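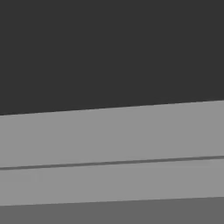
Simulator view, close up: light gray surface with a darker seam line.

Planning and Budgeting for a Gakine Cell: Frequently Asked Questions

Updated October 20, 2019

What should I have ready before I ask for a quote?
Part drawings or samples, the number of shifts you run, and a floor plan with the columns and doors marked. If you have a forklift lane near the planned spot, mark that too. Photos from a phone are fine.

Do I have to buy the simulation study first?
No. You can order a cell without one. Most first-time buyers take the study because it settles the arm size and the mounting height before any steel is cut. Customers adding a second, identical cell usually skip it.

What does the study cost?
$2,418 for one cell and up to two part families. Each extra part family is quoted separately. If you order the cell within the same budget year, the full amount comes off the final invoice.

Why are the simulator views so plain?
The study uses flat gray shapes with no surface texture. They load quickly and are easy to change when a dimension changes. If your management wants a finished-looking picture for a presentation, ask Quyên Phan in sales. It is a separate line on the quote.

What do I get at the end of the study?
A layout drawing, a reach report, an estimated cycle time for each part family, and an equipment list with prices. The layout drawing comes as a PDF and a DXF file. The simulation file itself is available on request and opens in Lurkero.

How accurate is the cycle time?
It is an estimate. The simulation does not know how your parts stick together in a bin or how long an operator takes to swap a pallet. Leave some room in your production plan until the cell has run on your floor.

What is not included in the cell price?
Electrical drops, compressed air lines, floor work, and removal of old equipment. Freight is quoted separately – it depends on the arm size and whether your building has a dock. Guarding is included for the standard footprint only.

How much floor space should I set aside?
The standard footprint is 130 square feet, including the guarding. Add space in front of the access door for a cart. Wall and ceiling mounts need a look from your building engineer before we can quote them.

Can I lease instead of buying?
Yes. Leases are handled through Briltico, and the application goes to them directly. The study cannot be rolled into a lease and has to be paid up front.

What should I budget for after the first year?
Grease, a battery set, gripper pads, and one service visit. Gripper pads vary the most. Customers handling castings go through them much faster than customers handling boxed goods. Kenza Abdelaziz in service can send you the current parts list.

When do prices change?
Every January. A quote issued before then is honored until the expiration date printed on it.

Can my own people program the cell?
Yes. Training for two people is in the base price. Lleucu Howells runs the classes and can hold them at your plant if you pay for travel.

Who do I call with a question that isn't on this page?
Ngân Thái for new projects, Kenza Abdelaziz for equipment you already own. Please have your quote number or serial number handy.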